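Sorting by hand: Þórey Ravn on buttons, brown paper and a good tray

6 November 2018

Þórey Ravn has been buying and selling second-hand buttons for 17 years. She started with a stall at the Brinemham market and now runs Judard, which sends buttons by post to dressmakers, knitters, theatre wardrobes and people who have lost one off a favourite coat. Most of what she sells arrives mixed up, in tins and jars and sometimes pillowcases, and has to be sorted before it can be sold.

I went to see her because several readers have written in to ask how to deal with a button tin they've inherited. She had just finished a big lot from the Margaritis shop, a haberdashery that closed in the winter, and was about to begin another.

"The Margaritis lot was more than 4000 buttons," she said. "I don't normally count them, but I was paying by the button, so I had to. It took me most of a fortnight."

The first thing she does is cover the table. She uses plain brown paper off a roll, cut to one large sheet, and lays it over the white top with a bit of table left showing at the edges.

"White's no good for buttons. Shirt buttons are white, underwear buttons are white, half the baby ones are white. You tip them out on a white table and you can't find them again. Brown shows up nearly everything except the leather ones and some of the horn."

I asked if a cloth would do the same job. She has tried it. A felt cloth was pleasant to work on and quiet, but the shanks caught in it, and it held the dust. Old buttons bring a lot of dust with them, along with thread ends, pins, bits of card and now and then a tooth.

"A tooth, yes. A milk tooth. People put things in button tins. I've had a wedding ring and I've had a key to a piano. With paper you pick out what you want and fold up the rest and it goes in the bin. I change it for each lot, so I'm never wondering if some stray button belongs to the last person."

The other thing she won't work without is a tray. Hers are aluminium with a raised rim, and they have three long compartments. She puts the tray at the left of the paper and sorts into it from the pile.

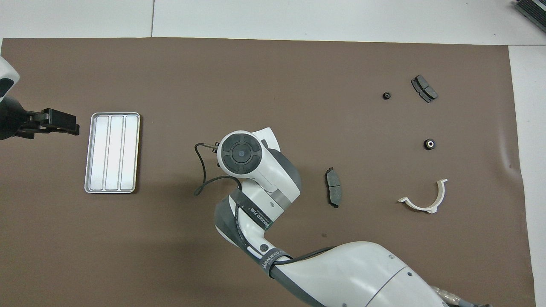 Three-compartment metal tray on the brown paper.

She came to this kind of tray slowly. For years she used muffin tins, which have plenty of holes and seemed the obvious choice.

"Twelve holes is too many. You start making decisions. Is this a green or is it a blue, is this one big or is it medium, and you sit there holding it. With three I only have to ask one easy thing at a time."

The first pass is by how the button is sewn on. Shanks go in one compartment, two-hole in the next and four-hole in the third. Toggles, buckles, hooks and anything broken stay on the paper and get pushed up to the top. When a compartment is full she tips it into a bowl and keeps going. The second pass takes one bowl and splits it by size, and only on the third does she look at colour.

"Everybody wants to do colour first. My niece does, every customer does. It looks lovely and you get nowhere, you've got a red pile with coat buttons and doll buttons in it and you still have to do the lot again."

The long compartments suit her better than square ones for another reason. If she thinks she has a set, she can lay the buttons in a row along the bottom and compare them. A set of six shirt buttons will often turn out to be five and one that is nearly the same.

The trays came from Sirero, a catering supplier that was selling off old stock. She doesn't know what they were meant for. She guesses condiments. They wash up in the sink and they don't hold static, and plastic ones gave her trouble with that in dry weather, when the small light buttons clung to the sides.

Much of the packing at Judard is done by Lærke Hafþórsson, who joined three years ago after ordering buttons for a choir's waistcoats and ringing up to complain that one was missing. I spoke to her over lunch.

"I was right, too," she said. "There were 200 on the invoice and 199 in the bag. Þórey posted me the other one and then asked if I wanted some work."

Lærke weighs now as well as counting, at least for the larger orders. She cards the sets with cotton thread, and loose buttons go into small paper envelopes with one button stitched to the front. She would like everyone at home to do the same with the spare that comes with a new shirt.

"They all go in a drawer in those little plastic bags and in five years you haven't a clue. Write on it. Write 'blue striped shirt'. It takes you ten seconds."

She and Þórey disagree about washing. Lærke washes plastic and glass buttons in warm water with a drop of dish soap and dries them on a tea towel. Þórey prefers a dry toothbrush for nearly everything. They agree that wood, leather, casein and anything covered in fabric should be kept out of water, and that metal ones need drying straight away if they do get wet.

I had brought my grandmother's tin along, a biscuit tin with a harbour on the lid, and asked Þórey what she'd do with it if it were hers.

She took the lid off and moved the buttons around with one finger. "Mostly shirt. Some nice glass, those black ones. This is a suspender clip. I'd have a sheet of paper down and do it in an evening. You don't need my tray, three bread tins would do you. Take out the rusty things first, they mark the others."

Would she buy it?

"I'd give you something for the black glass. The rest you should keep. You'll want one some day and it's a nuisance to buy one button. I know because I sell them and the postage is more than the button."

Judard takes orders by post and phone, and buys mixed tins from anyone in the Brinemham area by arrangement. Þórey asks that people don't wash or sort them beforehand, and that they check for rings.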